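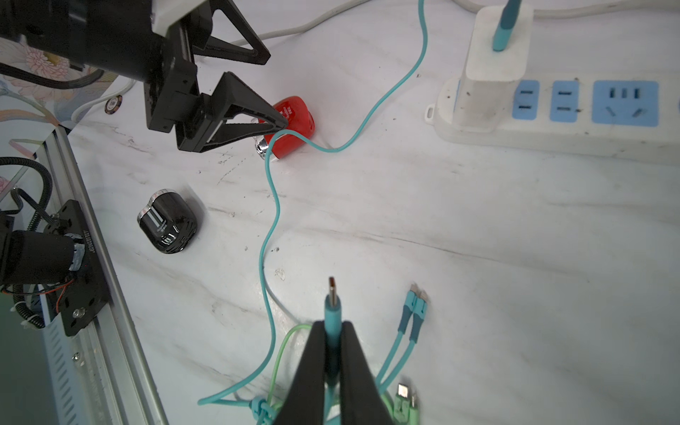
ABOUT US

Brundex makes replacement panels, legends and faceplates for control equipment, mostly older equipment whose original parts are no longer sold. If the lettering has worn off your mixing desk, the front of your boiler controller has cracked or the lamp windows on your test set have gone yellow, we can usually make a new part that fits the same holes.

We are a small workshop. Everything we sell is drawn, printed, cut and packed in one building at Brososden. We moved here from a shared unit when the second printer arrived and there was no longer room to open both doors of the drying cabinet.

What we make

Most of our orders are for printed polycarbonate legends, reverse printed so that the ink sits behind the surface and fingers don't wear it away. We also supply engraved laminate plates, screen-printed aluminium fronts up to 60 cm wide, and button caps in small quantities. Backlit legends are printed with a separate diffusing layer. Please tell us what kind of lamp is behind the panel when you order, as an LED and a filament bulb need different densities and a legend made for one will look wrong over the other.

We don't make membrane switches. We are asked for them most weeks and will pass you on to a firm that does.

The Tridar range

Tridar is our own line of ready-made panels. It began with a blanking plate for equipment racks and now covers blank, labelled and punched panels in the common rack heights. Tridar panels are 2 mm aluminium as standard, with a fine satin finish in black, grey or natural. The fixing holes are slotted, so they will go into racks where the rails have been fitted slightly out of true.

Custom lettering on a Tridar panel costs the same whatever the number of words, as long as it is in one colour. Each extra colour is a separate pass through the printer and is charged as such. There is no setting-up charge on repeat orders.

Our drawings library

Every part we have made since we started is kept as a drawing, with the ink colours and material noted on it. In July 2023 the library held 3,739 drawings. If your equipment is in it, we can make your part without needing to see the old one. The list on the website is sorted by type of equipment and then by model, and it is brought up to date at the end of each month. Drawings done for a customer under a confidentiality agreement are left off the list.

If your equipment isn't there, we need either the original part or a flat scan of it at full size with a ruler alongside. Photographs taken at an angle are fine for a price but we can't draw from them. Original parts are returned with the order. We do not clean them or remove old adhesive unless asked, and some customers want the old part kept exactly as it is.

The Fülöp lettering

A good deal of the industrial equipment we work on was lettered with engraving templates that have no exact match among modern typefaces. For this work we use Fülöp, an alphabet we drew ourselves from a set of worn brass templates that came with our first engraving machine. It has capitals, figures, the usual electrical symbols and a rather narrow lower case. The accented letters were added later, when we began sending panels abroad.

We do not sell Fülöp as a font. It is used on our own work at no extra cost, and if you would prefer a standard typeface we hold licences for most of the plain ones.

How an order works

Send us the part, scan or drawing number and say how many you need. We reply with a price and a delivery date, normally within two working days. Once you accept, we draw the part and send you a proof as a PDF. Print it at 100 per cent, cut it out and lay it on the equipment. Please check the holes as well as the spelling. We don't start cutting until the proof has been approved in writing, and changes after that point are charged for.

Straightforward legends take roughly 5 working days from approval. Engraved plates take longer, and anything with a matched paint colour longer again. The workshop closes for stocktaking for one week in October, and proofs approved during that week go into the queue when we reopen.

There is no minimum order. A single legend costs more per piece than a batch, and the price breaks are shown on every quotation.

Materials and waste

Polycarbonate offcuts large enough to be useful are kept and sold in mixed bags from the trade counter. Aluminium goes back to the metal merchant. We pack in cardboard and paper, apart from the thin protective film on printed faces, which should be left on until the panel is fitted.

Visiting

The trade counter is open on weekday mornings. If you would like to bring equipment in to be measured, please make an appointment first so that a bench is free. There is parking at the side of the building, and a level entrance by the loading door for anything heavy. Equipment should be disconnected and, where it holds a charge, made safe before it comes in.

Prices, the drawings list and the proof checklist are on the Ordering page.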